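Do you really need a design system?

24 June 2021

I spent most of last October in a meeting. It wasn't one meeting on the calendar, but it was the same people having the same conversation, so I count it as one. The subject was whether Vurnari, a scheduling product with two designers and a nervous marketing lead, should have its own design system. I was the second designer, on contract. I said no, and I was outvoted.

I've been asked about it a few times since, mostly by people whose bosses have read an article. So I'm putting my complaints in one place.

First, what we had. Vurnari's interface was a mess in the way most five-year-old products are a mess. Rosalía Cabello, the other designer, did an audit and found 30 different grays. There were buttons with round corners, buttons with square corners and one button, on the billing page, that was a picture of a button. I agree that somebody should fix this. Where I part ways with everyone else is the idea that you fix it by giving the problem a name and a logo.

Ours was called Istidetti. I don't know who picked the name, and nobody ever asked me how to pronounce it. It had a color palette, a type scale, a website with a dark mode and a page of principles. One of the principles was "Human." I asked what we would do differently on Monday morning if we took that principle out, and there was a long silence on the call. It stayed in.

The library itself took up the whole quarter. Rosalía is much more careful than I am and she drew every state of every component: hover, focus, disabled, loading, error, error while loading. By the end there were 200 of them in the file. I went through the product afterward and found that most screens used the same handful. The date picker alone came in a version for choosing a range of fiscal quarters. Our customers run dog grooming salons.

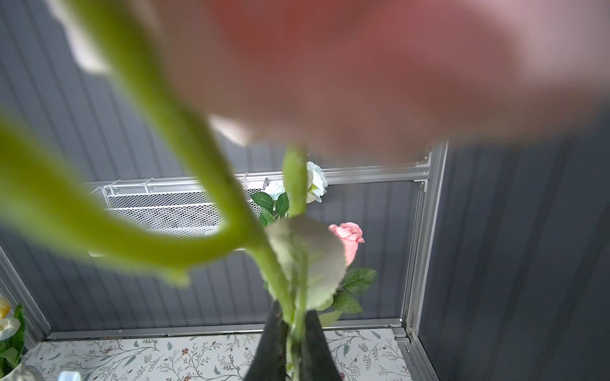
Then came the part where developers were meant to use it. Velimir Nikolovski, who ran the front end, was polite about the whole thing and had clearly been through this before, at a company called Flindia. He told me their system had been redesigned twice before a single customer saw it. He had one question for us, which was who would be updating the code when the design file changed. The answer was "the team." I have worked in this business long enough to know that "the team" is a person who hasn't been told yet. In this case it was Velimir.

He built 30 components and then got pulled onto payments. So now the product had old buttons, newer buttons and Istidetti buttons, and you could sometimes find all 3 on one page. The billing page kept its picture.

I know the reply to this, because I get it every time. We did it wrong. We needed executive support, or a dedicated squad, or tokens. (Tokens are what people say to me now in the voice they used to use for "responsive.") Maybe so. But if a method only works when you have a dedicated squad, then a company with two designers should be told that up front, and the conference talks tend to leave it for the last slide, if they get to it at all.

Some of it was good, I'll admit. Rosalía's color work was excellent. She got the grays down to something a person could remember, checked the contrast on all of them and wrote it up on one page with no principles on it. Developers used that page. Velimir had it open on his second monitor most days. The form labels got better too, mainly because she sat down with support for an afternoon and read the complaints.

My next client was Arroyo, an even smaller outfit, and on the first call they asked if I could "set up a design system, nothing fancy." I asked what was bothering them. It was that the headings were different sizes on different pages. I fixed the headings. It took me a day and a half, including an argument about the pricing page, and I sent them a short document with the sizes in it.

They still call it the design system. I let them, though I did wince a little when it turned up on a slide for their investors.

If you're weighing this up yourself, I would start by asking whoever wants it to show you two screens that look wrong next to each other, and then fix those. Ask again in a month. You may end up with a system that way, and I'd be curious to hear about it, but my guess is that you'll have a tidy stylesheet and get some of your autumn back.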